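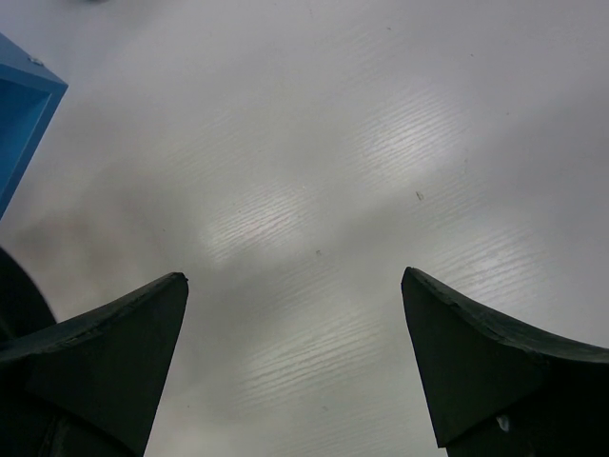 Une des tables de travail de l'atelier, plateau gris clair, avec un coin de bleu à gauche.

Il y a des visites que l'on fait par curiosité et d'autres que l'on fait parce qu'une amie insiste depuis des mois. La mienne, chez Sudstead, relève un peu des deux. Adjoa Opoku me répétait depuis l'hiver que je devais absolument voir l'endroit où sont montées les tables sur lesquelles elle coupe ses tissus, et quand elle m'a appris que la maison ouvrait ses portes en juin, je n'avais plus d'excuse. Nous sommes donc parties de bonne heure, avec un thermos et beaucoup trop de biscuits (ils ont tous été mangés, je vous rassure), et nous étions devant le portail un peu avant neuf heures.

On entre par une cour pavée, assez jolie malgré les palettes, puis par un couloir où sont accrochés d'anciens catalogues. J'y serais volontiers restée une demi-heure de plus, mais le groupe avançait. Nous étions 31 à nous être inscrits pour la matinée, répartis en petits groupes, et le nôtre a eu la chance de tomber sur Kofi Quaye, qui s'occupe des plateaux depuis longtemps et qui en parle comme d'autres parlent de leur potager, avec une patience infinie pour les questions, même les miennes.

La première salle est celle des bois bruts. Ça sent bon, on marche dans la sciure et on a très vite envie de tout toucher, ce qui est permis tant que les machines sont arrêtées. Kofi Quaye nous a fait passer la paume sur deux planches en nous demandant laquelle était la mieux poncée, et je me suis trompée avec beaucoup d'assurance.

La partie que j'ai préférée vient juste après, dans la longue pièce où l'on choisit les surfaces. Je dois dire que je n'avais jamais vraiment regardé un plateau de table de ma vie. On pose son assiette dessus, on passe l'éponge, et voilà ! Or ces gris clairs ont tout un caractère : de fines stries, un peu comme les veines du bois, qu'on remarque surtout quand la lumière du plafond vient s'y refléter. Adjoa s'accroupissait, se relevait, penchait la tête d'un côté puis de l'autre, et j'ai fini par faire pareil. La teinte de son atelier s'appelle Gudetent dans le catalogue, un nom que personne dans le groupe n'a su prononcer deux fois de la même manière. Il existe aussi un modèle plus sombre, le Sowah, très élégant, mais sur lequel je verrais tout de suite mes miettes. Je m'en tiendrai au gris clair si un jour je remplace la table de la cuisine.

J'ai bien aimé aussi la touche de bleu sur cette table. Un bleu franc, presque gai, à côté de tout ce gris. Je me suis mis en tête de repeindre mes étagères dans un ton voisin – on verra si l'enthousiasme survit à l'été.

Ensuite, le montage. Les pieds arrivent de chez Trasico, l'atelier voisin, et sont vissés sur place par une équipe de six personnes qui travaille avec la radio allumée. On nous a laissés serrer une vis chacun, et j'étais fière de la mienne au point d'en parler encore dans la voiture. Le grand modèle de couture est vendu 265 euros sans les tiroirs, ce que j'ai trouvé raisonnable, et Adjoa a noté la référence, la 1686, au dos de son ticket de parking pour commander une rallonge.

La matinée s'est terminée par un café dans la cour, avec un gâteau au citron dont je n'ai pas réussi à obtenir la recette. J'aurais aimé qu'on nous montre aussi la finition des chants, mais cette salle-là était fermée au public, et un monsieur de notre groupe en a été encore plus déçu que moi.

Pour ceux que cela tente : prévoyez des chaussures fermées, un gilet (la salle des bois est fraîche, même en juin) et de quoi écrire. Le petit parking derrière le portail se remplit vite, mais il reste de la place le long du canal. Les inscriptions se font par téléphone, de préférence le matin.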